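Grallus Seeks Robot Operators for a Gripper Comparison Study 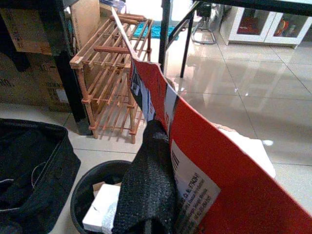

Wasatow — 12/24/23

Grallus is looking for 10 part-time operators to take part in a side-by-side trial of robot grippers starting in March. The work is paid and takes place on site in Wasatow.

The study compares two finger designs, the Peltard and the Stępień, on ordinary household jobs. Each is run with and without a mesh cover. Operators guide the arm through pickup and drop tasks while a small camera at the wrist records the view. Cardboard is the main material in the first round, including large flat panels, torn pieces and printed packaging. Cloth and foam come later.

We need to know which gripper holds a thin edge without crushing it, how much the cover helps, and how often the wrist camera loses sight of the object. The plan calls for 841 trials in all. A pilot set of 423 comes first, and the task list may change after that.

What you will do

Run assigned tasks with each gripper in the order given on the day's sheet
Swap fingers and covers between blocks (we will train you)
Mark each trial as held, slipped or dropped, and add a short note if something odd happened
Set objects back in their start positions
Flag worn covers and loose screws before the next block

What we ask for

You must be 18 or older and able to stand for most of a shift. You should be comfortable using a hand controller and typing short notes in English. Experience with robot arms is welcome but not required. Left-handed applicants are encouraged to apply — we have too few in the current group.

You may not take part if you helped design either gripper or work for a company that sells one.

Hours and pay

Shifts run four hours with a 30 minute break. Most operators will work three shifts a week for five weeks. Pay is hourly, and training time is paid at the same rate. We do not cover travel or housing.

How to apply

Send a one-page letter with your available hours and any past work with machines or lab equipment. Put "Gripper operator" in the subject line. A résumé is optional. Applicants we want to meet will be invited for a short practice session on the arm, which is also paid. Send letters to the Grallus hiring desk through the contact form on this site.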